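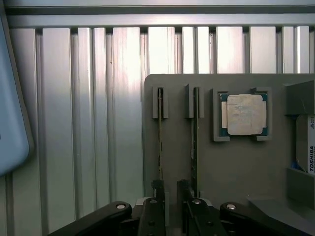

A Place for Every Part: How a Repair Workshop Rethought Its Benches

Feature | 7 comments | 49 shares

Computer repair depends on small parts that are easily misplaced and easily damaged. A memory module weighs very little and is handled by its edges. A processor fits in the palm of the hand and must be kept away from dust and stray contact. For many years, the repair service at the Wattanapong Technical Center kept such parts wherever there was room on the bench, usually on a folded mat beside the open machine. The service has now moved to a system of upright boards and fitted holders, and the change has altered the way its technicians work.

The Center serves schools, libraries and small offices in its district. Machines arrive in batches, most of them in July, when classrooms are closed and the equipment can be spared. Last summer the service received 253 desktop computers for inspection, cleaning and, where necessary, new memory. Work on that scale leaves little time to search for a part that was set down a few minutes earlier.

Orathai Wiriya, who oversees the benches, began the project with a review of the daily routine. Her staff recorded each occasion on which work stopped while a component was being located or identified. Most of the interruptions were short. They were also frequent, and they tended to occur at the same stage of the job, after the memory and processor had been removed and before the board had been cleaned.

"The parts were never really lost," Wiriya said. "They were under a cable, or behind a screwdriver case, or on the next person's mat. But a technician who has to stop and look loses the thread of the work, and that is when mistakes are made."

Standing parts on edge

The first decision was to move storage off the bench surface. Bench space at the Center is limited, and a tray large enough to hold the contents of a single computer took up room needed for the computer itself. An upright mounting board uses height instead. Its holders are placed in a row across the face, so that a technician can see what is present and what is missing without moving anything.

Memory modules suit this arrangement well. They are long and thin, and a narrow channel is enough to keep one standing. Each module has its own slot holder, which keeps neighboring modules from rubbing together and leaves room for fingers on either side. Early holders at the Center gripped too tightly. Technicians found themselves rocking the modules to free them, a habit the workshop did not wish to encourage. The channel was widened in later versions until a module could be lifted out in one straight motion.

Processors required a different approach. A slot would have placed pressure on surfaces that should not be touched. The preferred form is a square holder with raised corner pieces around a recessed pocket. The corners locate the processor, while the gaps between them allow it to be picked up by its sides. Wiriya's team tested several pocket depths before settling on one for regular use.

Made to fit, and made again

The workshop prepared its trial holders on a desktop 3D printer. Printing allowed the team to change a single dimension and compare the result the next morning. Up to 40 trial pieces were produced before the designs were approved. Those that failed were kept in a labeled drawer and are now shown to trainees, who are asked to find the fault in each.

The approved set is known within the Center as Vander, after the storeroom in which the first board was assembled. A second set, called Drerar, is intended for laptop parts and remains under review. Laptop modules are shorter, and the team has not yet agreed whether they should share a board with the desktop parts or have one of their own. Wiriya favors separate boards. Several of the senior technicians do not, and the question has been left open until the next batch of laptops has been completed.

Color was considered at some length. The team discussed giving each kind of holder its own bright shade, and a small trial was held. Trainees liked it. Experienced staff reported that they recognized holders by shape and position, and that strong colors made the small markings on dark circuit boards harder to read. Gray was adopted as the standard.

The routine at the bench

The written procedure is brief. The technician shuts down and unplugs the computer, puts on a grounding strap and opens the case. Memory modules are removed first and placed in the slot holders from left to right, in the order in which they came out. The processor follows if the job calls for it. The board is then cleaned and inspected, and the parts are returned in reverse order.

One board serves one computer at a time. This rule was added after the first month, when two technicians working side by side shared a board and had to spend the end of the afternoon sorting out whose modules were whose. The Center now prints the job number on a card that travels with the board.

Cleaning of the holders themselves takes place at the end of each shift. Dust collects in the narrow channels, and a soft, dry brush is kept at every bench for the purpose. Holders with worn or cracked edges are replaced. A supply of spares is held in the storeroom under the stock name Fatov, a label inherited from an earlier cabinet that no one has seen fit to change.

Advice for smaller workshops

The Center has received inquiries from school technicians who wish to set up something similar. Wiriya advises them to begin with the parts they handle most often and to make one board before making several. She also recommends leaving part of the board empty for the first few weeks, as the best position for a holder is seldom clear until the board has been used on real jobs.

Workshops without a printer can start with plain antistatic trays, provided that each compartment is given a fixed use. The Center's trainees still learn on trays during their first week and move to the upright boards once they can remove and refit memory without supervision. The next group begins in July.

7 comments | 49 shares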